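Belt conveyor

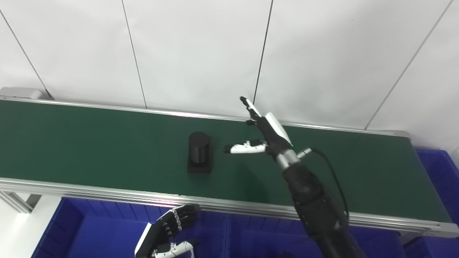

A belt conveyor is a machine that moves goods or loose material on a continuous loop of flexible belting. The belt passes around at least two pulleys, one of which is usually driven by a motor. Between the pulleys it is carried on rollers or slides over a flat bed. Belt conveyors are used in mines, warehouses, bakeries, airports and assembly shops.

Types

Roller bed conveyors support the belt on closely spaced rollers and are suited to long runs and heavy loads. Slider bed conveyors use a smooth plate and are common for light parts and packages. Troughed conveyors, in which the edges of the belt are raised by angled rollers, carry grain, coal and gravel. Cleated belts have raised bars across their width and are used on slopes.

Belt materials

Early belts were made of leather or canvas. Rubber reinforced with fabric came into wide use during the nineteenth century and remains standard for bulk material. Light indoor belts are often made of woven polyester coated with PVC or polyurethane. The color of a coated belt may be chosen for contrast with the product, although green and white are frequent stock colors.

Tracking and tension

A belt that drifts to one side can wear its edges and damage the supporting structure. Tracking is adjusted by changing the angle of an end pulley in small steps while the belt is running. Slightly crowned pulleys, which are larger in diameter at the middle, help keep the belt centered. Tension must be high enough to prevent slipping at the drive pulley, but excess tension shortens the life of bearings and splices.

Use in Liltedora

The grain terminal at Liltedora replaced its cart line with a troughed conveyor 576 feet long. According to the local historian Nayeli Londoño, the work took 17 months. A second line, built to serve the Skirnetti mill, was 32 inches wide and was later shortened when the east shed closed.

See also

Bucket elevator
Chain conveyor
Roller conveyor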